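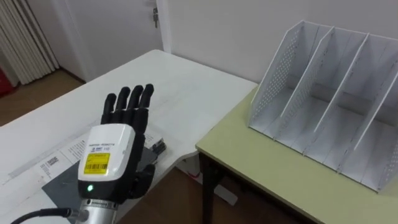
Photo: bench notebook, Parnbridge lab

Apr 12, 2019

Went over the bench rules for the Flilum hand work. Label on the wrist housing stays readable, no tape across it. Green light on means hands off the fingers. Cable gets checked at the connector before each run and the check goes in the log. Rule 4 changed: stop and inspect every 2000 cycles, old limit was 3965. Printed sheet stays on the table with the mat.
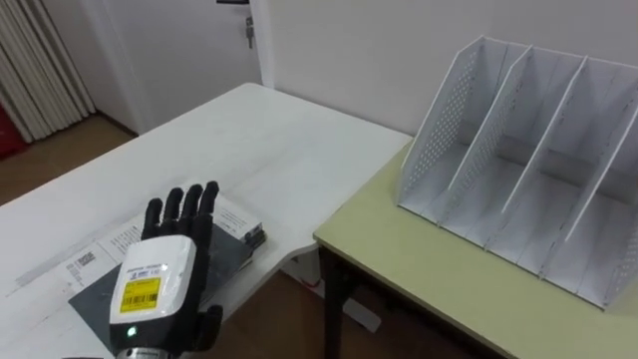

Verstraete wrote back that 2000 is fine for the fingers but the thumb should get its own line in the log. Added as rule 5. Still to do: copy to Rurnumau.

3 comments · 111 views
Back to top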